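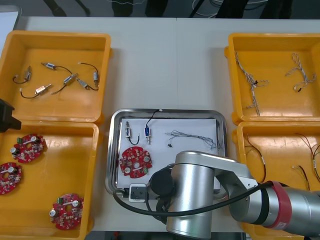
Do you still ask for cover letters?

clalareck_hr
Quick one. We're a small firm, hiring for 4 roles, got 784 applications through the Tresico job board. Boss wants a cover letter made compulsory next round to thin it out. I think we'd lose decent people. Anyone done it?

12 comments

murkia_temp
Did it in April. Numbers dropped loads. Quality, no different. Just got the same paragraph over and over with our name pasted in, sometimes the wrong name. 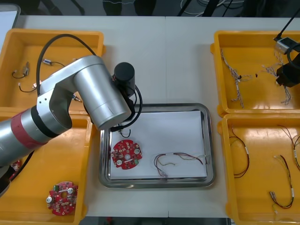
Dropped it again after one round. Two short questions on the form instead, max 100 words each. Far quicker to read, and you can compare them side by side.

Seidu Fiadzo
Disagree. A letter tells you who can be bothered. If someone can't manage half a page for a job they supposedly want then fine, saves me a phone call.

murkia_temp
Or they've got two kids and a night shift and you've just lost your best applicant. Depends on the job surely. Office manager, ok maybe. Warehouse, why??

Seidu Fiadzo
Never said warehouse. Said half a page.

Akua Nartey
Been on both sides of this. What worked at Gyamfi, in order:

1. Put the pay in the advert. Cuts the time wasters more than any letter

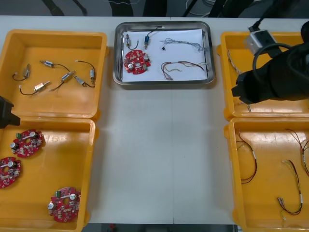

2. One knock-out question, eg right shift pattern yes/no

3. Ring the top 7 the same week, ten mins each. Dont wait for the closing date

clalareck_hr
Pay in the advert is a fight I've lost twice. Will try again. Like the phone idea but 784 is still 784, somebody has to get it down to 7.

Akua Nartey
Knock-out question does most of that. Try it before you touch the letters. 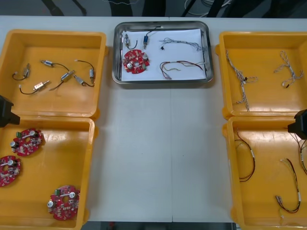
And if boss still wants letters, make them optional and see how many of the people you hire sent one. Ours was 1 out of 6. He went quiet after that.

Seidu Fiadzo
6 people isn't a sample tho

Akua Nartey
Neither is your gut feeling Seidu

clalareck_hr
Ok going with two questions + knock-out. Will report back when the next lot closes, thnaks all

Share (3)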